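When Estíbaliz Alcaraz started the handling study at Dirgate, she asked for one thing in the budget that had nothing to do with robots. She wanted money to buy ordinary objects, and she did not want anyone on the robot team to pick them.

"If you let us choose, we choose boxes," she says. "We know what the arms are good at. So you end up testing the thing you already solved."

The group has spent the past year on a method it calls Miranda, which is a way of deciding which demonstrations a two-armed robot should learn from. A person guides the arms through a task, the arms and cameras record it, and a program later learns to repeat the motion. Most labs doing this kind of work collect as many recordings as they can and train on all of them. Alcaraz's group trains on fewer. The current version uses 250 recordings per task, picked from a pool of 596.

I spoke with her and with her colleague Lachlan Tuhiwai at the lab in Arkdale, in a room with a table and two arms. They had both been working since early morning and talked over each other a fair amount.

The picking is the research. Miranda scores each recording by how much the grippers had to change course after first touching the object. A clean grasp scores low. A grasp where the operator touched, backed off, turned the wrist and tried again scores high. The method then builds a training set that holds a fixed share of the high scorers.

"People used to throw those out," Tuhiwai says. "An operator would fumble and say, delete that one. I did it too. You want your data to look good."
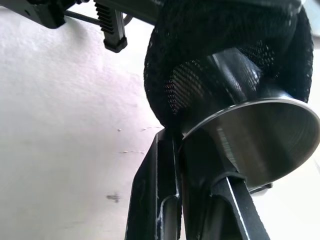

Wrist camera view of a mesh-covered object and a flared steel piece, with the gripper fingers beneath.

The idea came out of a failed run last February. The team had trained on clean recordings only, and the arms did well as long as the object sat close to where it had been during training. Move it a little and the grippers closed on air. They would then go through the rest of the task with nothing in them, lifting and placing as if all was well.

"It had never seen a mistake," Alcaraz says. "So it had no idea what you do after one."

They went back through the deleted recordings, which were still on a backup drive, and added a portion of them in. The arms began to retry. Tuhiwai remembers the first time because he had his hand on the stop button and did not press it. The left gripper missed, opened, shifted over and closed again.

Adding all of the bad recordings made things worse, though. The arms got hesitant and would hover, or touch an object several times before closing on it. It took most of the summer to work out the share that helped. I asked for the number and Alcaraz was careful about it. It depends on the task, she said, and she would rather have people read the report than quote one figure out of it.

She was more willing to talk about test results. In the last round the group ran 104 trials on objects that were not in the training set. The arms trained with Miranda finished well ahead of the arms trained on clean recordings alone, and most of the difference came from trials where the first grasp failed. Where the first grasp worked, the two were about even.

"That's the part I trust," she says. "If it had been better at everything I would have gone looking for a bug."

Soft things are still the hard part. A rigid object stays where it is while the gripper thinks. Cloth, netting and cord change shape at the first touch, so the second try is a different problem from the first. Tuhiwai says laces and thin cords are what he would work on if he could only work on one thing. The cameras lose them against the table, and the fingers can close on a cord without the software registering that anything is there. 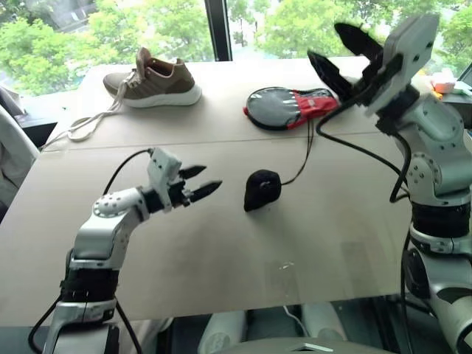
Estíbaliz Alcaraz puts it more bluntly: cord is a sensing problem, and no amount of choosing recordings will fix it until the fingers can feel something that thin.

Tuhiwai does not fully agree. He thinks the wrist cameras already see enough, and that the training has not asked the program to pay attention to it. The two of them have been having this argument for a while – they went through it again while I was there, and neither gave ground. There is a test planned that should settle part of it, using the same recordings with the wrist cameras switched on and off.

The scoring software came partly from Stotivo, a tool the group wrote for an earlier project on sorting parts. It was built to find bad recordings so they could be removed. Tuhiwai says the first version of Miranda was that same code with the sign flipped, plus a lot of cleanup.

Operators matter more than either of them expected. The study used 5, and their recordings do not look alike. One is quick and corrects often. Another moves so slowly that almost nothing registers as a correction, even when the grasp is poor. Miranda undercounts the slow operator's mistakes, and Alcaraz lists this in the report as a known weakness.

"A slow mistake is still a mistake," she says. "We only catch the fast ones right now."

They are trying a second score that looks at how far the path strays from a direct one, whatever the speed. Early results are mixed. It catches the slow corrections but also flags operators who simply take a wide route around something on the table, and the two are hard to tell apart from the arm positions alone.

I asked whether the method would carry over to other robots. Tuhiwai said the scoring only needs joint positions and gripper contact, so in principle any similar pair of arms would do. Alcaraz said they have run it on one pair, in one room, and she would leave it there until another lab has tried. The code will go out with the report. The recordings will follow once they have been sorted, including the ones marked for deletion.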